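Samer Darwish
Grip notes, a thread on collecting demos by hand

1/ OK the handheld gripper thread I keep promising. We spent most of April gathering examples for our pick and place model and I have so many things to say about it!

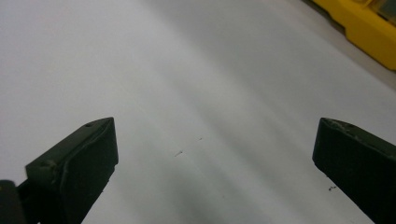
Gripper's-eye view, fingers open over the white surface. Yellow thing top right.

2/ Quick background: we call the project Kurek. You hold the gripper in your hand, do the task yourself, and the camera on it records the whole thing. Then the model trains on what the camera saw plus how open the fingers were.

3/ I love how fast this is. Leen Hattar got 35 demos done before lunch on her first try, and she'd never touched the tool before. With our old joystick setup I was happy with a third of that.

4/ Total so far is 198 episodes, 88 of them from Leen. (Yes, there's a chart on the wall. Yes, she's winning. I'm fine.)

5/ Biggest lesson for me: slow down on the approach. My early demos were all swoop and grab, and the model learned swoop and miss. Marwan Semaan sat with me and replayed them side by side with his, and his hand just kind of drifts in. Night and day.

6/ Also, start from different places! I was starting every episode from the same corner without noticing. Now we roll a die for the start spot. Super low tech, works great.

7/ Look at the tips in that first pic, there's a little hole near the end of each finger. The right one is pretty scuffed along the top edge. I have a soft spot for a tool that looks used.

8/ And the specks on the white! I went back and forth on wiping everything down between episodes. For now I leave small stuff alone, I'd like the model to see a bit of mess and not care.

9/ Siham Abou Jaoude asked if we keep the bad takes. We do, in their own folder, tagged by what went wrong. Drops and late closes mostly. Fumble and then recover goes in the main set, those are gold.

10/ First training run took 2 tries because I mixed up the open and closed values. The arm would reach over so politely and then open its hand. I laughed for a good five minutes.

11/ Next up is cups, then lids, which scare me a little. If you've collected demos with lids, please tell me how you hold your wrist. Replies open!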